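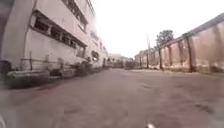
*A paved lane between a building and a boundary wall. The pavement is smooth, with some stains.*

## How do you plan to buy a robot?

A robot that moves along the ground needs a route. Planning starts with the route, before anyone looks at prices.

Younes Ghoneim plans equipment for a company called Filali, in Wurnbridge. He writes down three facts about a route: how long it is, how wide it is, and what the ground is made of. Smooth concrete suits small wheels. Rubble at the foot of a wall does not, so the plan keeps the robot toward the middle of the lane.

### Adding up the cost

The price of the robot is only one part of the **budget**. A budget is a list of what you expect to spend. One of Filali's lists looked like this:

| Item | Cost |
|---|---|
| Used robot base (Sado) | $1,705 |
| Battery and charger | $883 |
| Spare wheel | $43 |
| Repairs during the first year | $1,000 |
| **Total** | **$3,631** |

The repair money is an **estimate**, or careful guess. Money left over stays in the budget for the next year.

### Comparing two sellers

A second seller, Uvance, offered a cheaper base with smaller wheels. Ghoneim compared the wheel size with his notes on the ground, then asked both sellers how long a new battery would take to arrive.

**Try it:** Choose a path near your home or school. Write down its length, its width and what it is made of.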